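# Flat belt conveyor (light duty)

A light-duty flat belt conveyor is a powered or gravity-assisted handling device in which an endless belt, stretched between two end rollers, carries small loads along a fixed path. It is used in assembly, inspection, sorting and packing work where the parts are too small or too irregular to travel on open rollers. 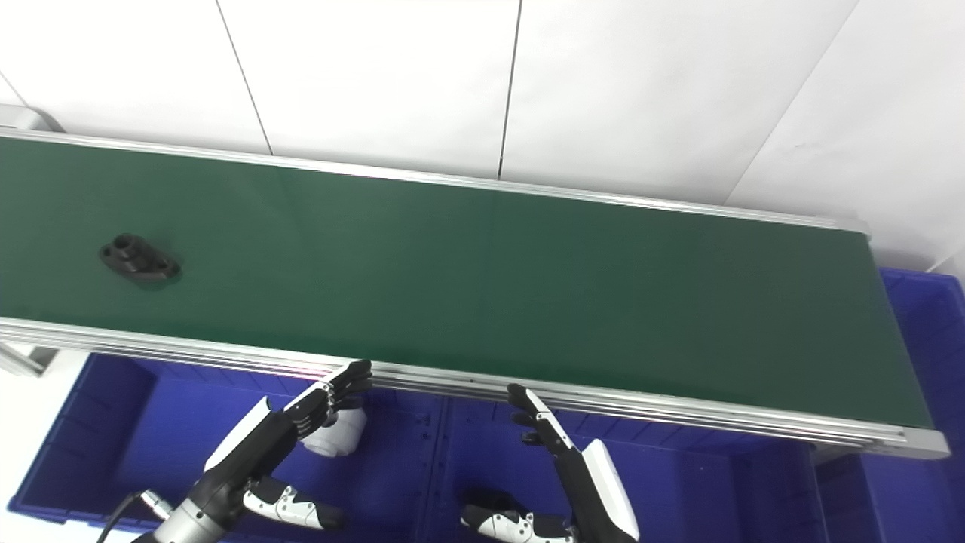
## Construction

The basic unit consists of a frame, a slider bed, a drive roller, a tail roller and the belt. Frames for light work are commonly built from extruded aluminum profile. The grooves in the profile accept sliding nuts, so that legs, side guides, sensors and brackets can be attached at any point along the length without drilling. A thin rail on one side of the belt and a deeper stack of profiles on the other is a usual arrangement where one side is meant to carry accessories and the other is left low for access.

The slider bed is a flat plate under the upper run of the belt. It supports the load and keeps the belt from sagging between the rollers. On short units the bed is a single sheet; on longer ones it is made in sections, and the joints are set flush to prevent wear on the underside of the belt.

End caps close off the frame at the rollers. Rounded caps are preferred at the discharge end, where parts, sleeves or cables might otherwise catch on a corner.

## Belt

Most light-duty belts are made of one or more layers of woven polyester with a cover of PVC or polyurethane. Green and white are the traditional cover colors. Dark green is widely used in general manufacturing, partly because it hides scuffs and gives good contrast with bare metal. Contrast with black parts is weaker, and inspection stations that handle black moldings often need lighting set at a low angle.

Covers are classed by finish:

- **Matte smooth** – general transport on level runs
- **Glossy** – high grip, easily wiped clean
- **Textured** – inclined runs and soft packaging
- **Fabric** – low grip, used where loads must slide or accumulate

The ends of the belt are joined by a finger splice, which is cut in a zigzag and fused under heat, or by a metal lacing. The finger splice is quieter and leaves little raised edge. Lacing can be opened for cleaning, but may mark delicate parts.

## Parts handled

Typical loads include molded plastic fittings, small castings, boxed goods and loose hardware. A flanged part with a raised boss, such as a small housing or mounting piece, normally rides with the flange down, as this gives the widest contact with the belt and the lowest center of gravity. Parts that rest on a rounded surface tend to roll and are carried in trays or between guides.

Spacing matters more than speed in most hand-fed lines. A single part placed well clear of the rails is easier to pick up and less likely to jam at a guide than one that travels against the side.

## Collection

At the discharge end, finished parts pass to a second conveyor, a chute or a container. Plastic storage bins are the cheapest option and are often placed under or beside the conveyor end. Ribbed walls stiffen the bin and limit bulging when it is full. The height of the drop should be kept short for parts with thin ears or exposed threads – a sheet of foam in the bottom of the bin is a common remedy.

## Adjustment and care

Belt tracking is set at the tail roller by moving one end of its shaft in small steps. The belt drifts toward the side with the lower tension. After each change it should run for several full turns before the next correction is made.

Tension is correct when the drive roller does not slip under full load. Too much tension shortens the life of the bearings and the splice. The cover is wiped with a damp cloth and mild soap; solvents harden PVC and lead to cracking.

## See also

- Roller conveyor
- Slider bed
- T-slot profile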